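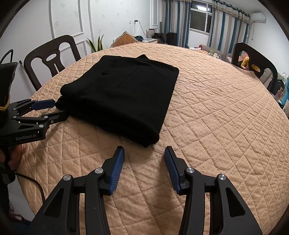

Kulstead Community Help > Data Collection > Cloth and Soft Objects

Folding demos with dark clothes: policy grabs the bedspread, or nothing at all. Throw out the data?

Posted by lintlogger on Sep 28, 2019
Tags: two-handed, grasping, dark fabric, episode trimming

I have been collecting folding demos with a pair of hand-held grippers, one per hand, camera on each. The job is the least glamorous one in the house: take a black jacket that is lying flat, fold it into a rectangle, let go, back off. Then shake it out and do it again until you stop having opinions about jackets.

I now have 1,324 episodes. All of them are in real rooms with real furniture, per the Gatudari collection guide, which is very firm that a clean white lab table teaches a model to love clean white lab tables. So there are chairs, curtains, plants and other people's clutter in every shot. I have no complaint about that part. The training run didn't seem bothered by the plants.

What it is bothered by is the jacket. On playback the trained policy does one of two things:

1. It comes down beside the edge of the fabric, closes on the quilted cover underneath, and lifts that with great confidence.

2. It gets the fabric, pinches a nice fold, and then freezes with the fold in the air. It will stay there until the battery or the operator gives up.

With a gray sweatshirt it does much better, which hurts, as I only did 60 of those.

My pinches look like this when I go for the middle of the garment:

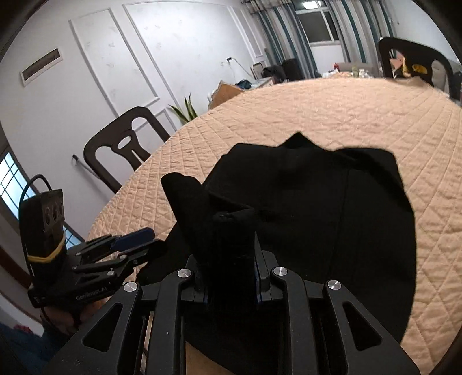
Right gripper closed on a fold of the black fabric, left gripper standing by.

As a human I can tell where the cloth bunches and where it lies flat. I am less sure that the model can, given that the whole thing is matte black and so are the gripper fingers. Some of my episodes start with the jacket already folded in a neat stack, for what it's worth. I was told to vary the starting state and I took it to heart.

So: do I relabel, reshoot in brighter light, or buy a jacket in a cheerful color and pretend the summer never happened? I started this in July and would like to have something to show for it besides a strong wrist.

twojaws_noplan
Accepted by the poster

Don't throw anything out yet. You have two separate problems, and they only look related because they happen to the same jacket.

The freezing one is almost always pauses. Open twenty episodes at random and watch the stretch right after the jaws close. If you're like the rest of us, you pinch, lift, stop to think about where the other hand goes, and then carry on. You know you're thinking. The recording shows a person holding a fold of cloth in the air and doing nothing, and the model learns to do nothing, beautifully. I had a towel set where the longest single behavior in the data was me wondering about lunch.

Trim the still parts. In the Drendangate viewer you can plot jaw opening against hand speed; anything where the jaws are shut and both hands are still for longer than 12 frames, cut down to a few frames. Leave a little. If you cut every pause to zero, the motion jumps and you get a policy that flinches.

Then, for new episodes, decide what the second hand does before you start the recording. Say it out loud if you have to. Your household will adjust.

The grabbing-the-bedspread one is about contact. With a soft surface you can press the fingertips in well below the cloth and still come up with a clean pinch, because the padding gives. You probably do it without noticing. Check how deep your fingers go at the moment they close. If half your good pinches involve shoving the tips into the quilting, the model has learned that shoving is the job, and it isn't fussy about where. Mix in episodes on something firm, and on the soft cover try skimming in low from the edge of the garment for a while.

About starting folded: those need to be their own task or go away. If the goal is a folded stack and the episode begins with a folded stack, you are showing it that the correct response to a finished job is to take it apart. I have relatives who work this way and I wouldn't train on them either.

casado_user_41

brighter light. I use Casado and had the same thing with black socks. turned exposure up and it was fine. mostly fine. also try a different jacket

seamripper

Agree with the first answer on pauses. I'd push back a little on light, or at least on turning up exposure and calling it done. If there's a window in view, the camera's auto exposure will see it, decide the room is very bright, and turn your black jacket into a black hole. Lock the exposure with the lens pointed at the cloth and let the window blow out. The model doesn't need the weather.

Other things that helped me with dark garments:

Aim for landmarks. Collar, zipper, a seam, the end of a sleeve. A pinch in the middle of a flat black panel gives the model nothing to tie the grasp to. Keep some of those in, but they shouldn't be the bulk.

Mix the colors inside a session. If every black episode is from one room and every gray one from another, you'll never find out which of the two it was struggling with.

Keep three of your worst failed pinches and tag them as failures. Use them to check your filter. Mine passed all of them the first time, so that was a nice afternoon.

lintlogger (original poster)

Plotted the jaw opening as suggested. I pause after almost every pinch, and in one episode I put a gripper down and come back. Trimming now. The folded starts are going in their own folder, named "unfolding", as if I'd meant it.

Exposure was on auto the whole time. I'll lock it and redo a batch starting at the collar, and I'll post the comparison in this thread when it has trained.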